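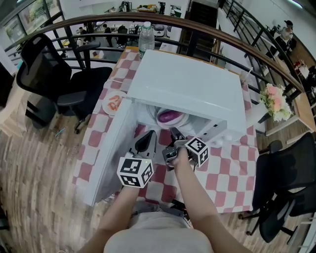 Geöffnete weiße Mikrowelle auf einem Tisch

Jerkach ist eine Wohnsiedlung für Flüchtlinge und Binnenvertriebene am Nordrand von Claltevness. Träger ist der Wohnhilfeverein Stitulell. 9 Häuser, 280 Bewohner (Stand: 7. August 2025).

Geschichte
Vorgänger war ein Barackenlager auf dem Gelände einer Ziegelei. Gemeinschaftsküchen, Waschräume im Hof, teils über Jahre. Nach langem Streit um das Grundstück Baubeginn der festen Häuser, Einzug in zwei Etappen. Die letzten Baracken wurden erst danach abgerissen, eine dient noch als Lager.

Wohnungen
Meist zwei Zimmer, etwa 30 Quadratmeter, mit eigener Küche und Bad. Vergabe nach Punkten: Familiengröße, Alter, Krankheit, Dauer des Aufenthalts im Lager. Alleinstehende Ältere wohnen überwiegend im Erdgeschoss. Die Mietverträge sind unbefristet, ein Kauf ist bisher nicht möglich. Auf der Warteliste der Region standen zuletzt 2969 Haushalte.

Soziales
Im Haus Saengthong Sprachkurse, Rechtsberatung und ein Mittagstisch. Pflegedienst zweimal wöchentlich. Die Busanbindung gillt als schlecht, abends fährt nichts mehr.

Kritik
Bemängelt wurden feuchte Keller und die Lage weitab vom Zentrum. Stitulell sagte eine Sanierung zu, ein Termin dafür ist nicht bekant.

Siehe auch
Claltevness
Sozialer Wohnungsbau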